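Bottles are my weak spot. I keep buying them, everyone in the house keeps losing the lids, and by January the cupboard at our place in Forkthorpe is so full that opening the door is a bit of a gamble. So I've taken to doing the whole lot in one go, on whatever table is free — at the moment that's the wooden one by the bed, with the flower cut-outs in the top.

First job, get every lid off and keep it off. A bottle put away with its top screwed on goes musty faster than you'd believe (ask me how I know!).
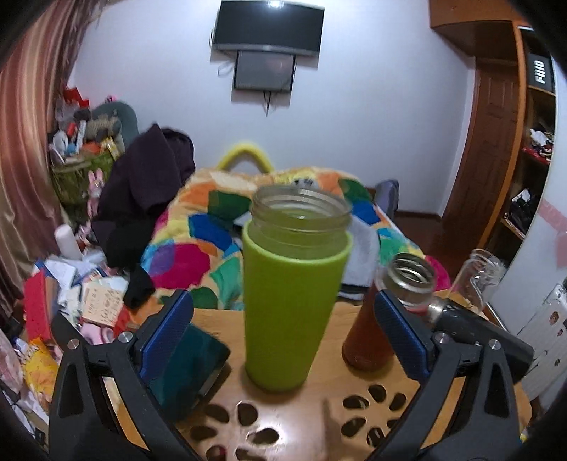 Bottles out on the table, tops off.
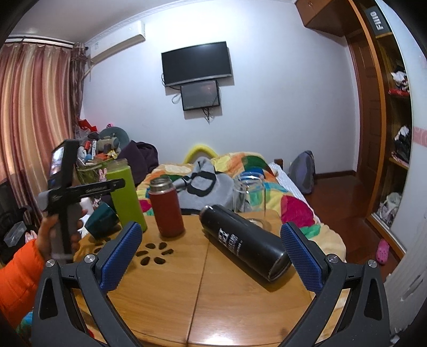
Home Hints Corner, Navaratnam Residents' Club

If you've got silicone sleeves like the lime-green one in the first picture, peel them down now and then and wash underneath. Grime loves it in there. Warm soapy water, 10 minutes, then roll the sleeve back on while it's still a bit wet and it slides up nicely.

For glass that smells of old juice I use 2 spoonfuls of bicarb and 200 ml of warm water, give it a good shake and leave it for 15 minutes. Rinse twice. Anong Phetsri swears by uncooked rice for the bits a brush can't reach, and I've come round to it, though do tip it into a sieve or you'll be fishing grains out of the plughole all evening.

Insulated ones like the red bottle I never soak. Just a bottle brush, a rinse, and upside down on a rack overnight.

Lids go in a bowl of their own, seals out if they'll come out — a teaspoon handle is kinder to them than a knife. Any lid without a bottle by the end goes in the odds jar till next time.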